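Projektbericht: Können Maschinen schon im Haushalt und im Laden mit anpacken?
Seminar Robotik und Alltag, Gruppe Purba

Stand: Zwischenbericht, November

1. Worum es geht

Fragestellung kurz: Wäsche falten, Tisch abräumen, Regale auffüllen. Was davon kriegt ein einzelner Arm mit Zweifingergreifer hin, und was nicht? Wir haben uns auf 2 Aufgaben beschränkt, mehr war im Semester nicht drin. Aufgabe A: Becher vom Tisch in eine Kiste räumen (Haushalt). Aufgabe B: Packungen ins Regal stellen, Etikett nach vorn (Laden). Wäsche haben wir gestrichen, weiche Sachen sind in der Simulation ein eigenes Thema.

2. Vorgehen

Alles in der Simulation gerechnet, Umgebung heißt bei uns Dorthorpe (Name vom Vorgängerprojekt übernommen). Steuerung lief über Rusto, unser kleines Skriptpaket, liegt im Gruppenordner. Pro Aufgabe 100 Durchläufe mit zufälliger Startposition. Abbruch nach 50 Sekunden simulierter Zeit. Die Becher in A stehen immer aufrecht, die Packungen in B sind alle gleich groß. Ist natürlich einfacher als eine echte Küche.

Erfolg heißt: Objekt am Ziel, nichts umgefallen. Halb im Regal zählt nicht. Darüber gab es in der Gruppe Streit, wir sind dann bei der strengen Regel geblieben.

3. Ergebnisse

Aufgabe A: ging besser als gedacht. Greifen von der Seite klappt fast immer wenn der Becher frei steht. Stehen zwei Becher dicht beieinander, schiebt der Finger den Nachbarn weg, und der kippt. Das war der häufigste Fehler. Ein Mensch nimmt da einfach beide auf einmal.

Aufgabe B: deutlich schlechter. Von 100 Durchläufen waren 50 erfolgreich, also genau die Hälfte. Greifen kein Problem, Abstellen schon. Bei 12 Durchläufen stand die Packung zwar im Regal, aber schräg, Etikett zur Seite. Für einen Laden unbrauchbar, da müsste hinterher wieder jemand durchgehen und alles geraderücken. Der Rest: Zeit abgelaufen oder am Regalboden hängen geblieben.

Zum Vergleich hatten wir noch Zahlen aus dem Lagerversuch der Gruppe Posen angefragt. Kamen nicht rechtzeitig, fehlen hier also.

4. Modell des Greifers

Zwei Finger, flach, nach oben hin schmaler. Kein Tastsinn im Modell, keine Kraftmessung, nur Position. Das Programm weiß also nicht, ob es etwas hält, es nimmt das nur an wenn die Finger nicht ganz zugehen. Bei dünnen Gegenständen geht diese Annahme schief.

Für Küchensachen wäre eine weiche Auflage auf den Fingern sinvoll, ist im Modell aber nicht drin.
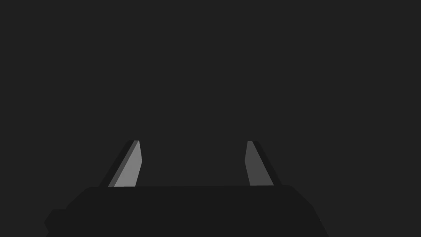
Seite zuletzt geändert: November, 16:40 Uhr

Greifer offen, ohne Objekt, Ansicht von hinten und leicht von oben. Die Finger neigen sich zueinander, der Abstand ist an den Spitzen etwas kleiner als unten am Gehäuse. Für breite Packungen ist das beim Anfahren zu beachten, die Öffnungsweite also an den Spitzen messen.

5. Einschätzung

Einzelne Handgriffe: ja, mit Einschränkungen. Eine ganze Aufgabe am Stück, also Küche betreten, sehen was dreckig ist, abräumen, Tisch wischen: nach unseren Versuchen noch weit weg. Im Laden sieht es auf dem Papier besser aus, gleiche Packungen, gleiche Regale. Unsere Quote in B gibt das aber nicht her. Und jede Zahl hier kommt aus der Simulation, auf echter Hardware haben wir nichts getestet.

6. Offen

- Aufgabe B mit langsamerem Abstellen wiederholen
- Becher auch liegend starten lassen
- Zeitlimit prüfen, evtl. zu knapp
- Zahlen aus Posen nachtragen
- Literaturverzeichnis fehlt noch, kommt mit der Endfasung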